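Search this site Go

Can machines do the chores yet? Frequently asked questions

3/2/22
By Mieke Kuipers
Print this page | E-mail this page

Is there a robot that will do my laundry?
No. Washing and drying were automated long ago. Sorting, folding and putting away are still done by hand, and we don't know of a machine we'd recommend for them.

What about small assembly work?
It's closer. A circuit board is rigid and keeps its shape, and a fixture can hold it in a known spot. Much of the planning can be done in simulation before anyone buys an arm.

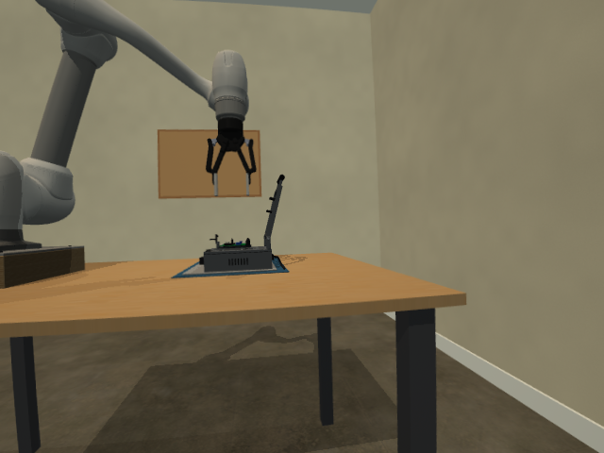
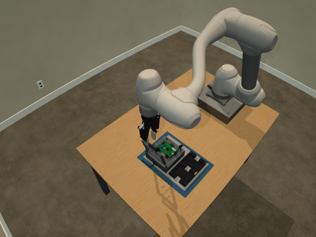 Simulated bench with arm, gripper and green circuit board.

Cables are harder. They bend differently each time, and a plug that goes in crooked can damage the socket. Wouter Declercq at Watetti still gives his wiring jobs to people.

Does a good result in simulation carry over to the shop floor?
Partly. Reach and clearance carry over well. Friction and worn parts don't. Allow at least 20 days of trials on the real bench.

Should a small shop buy an arm now?
If you make the same part all year, get a quote. If the work changes every week, wait.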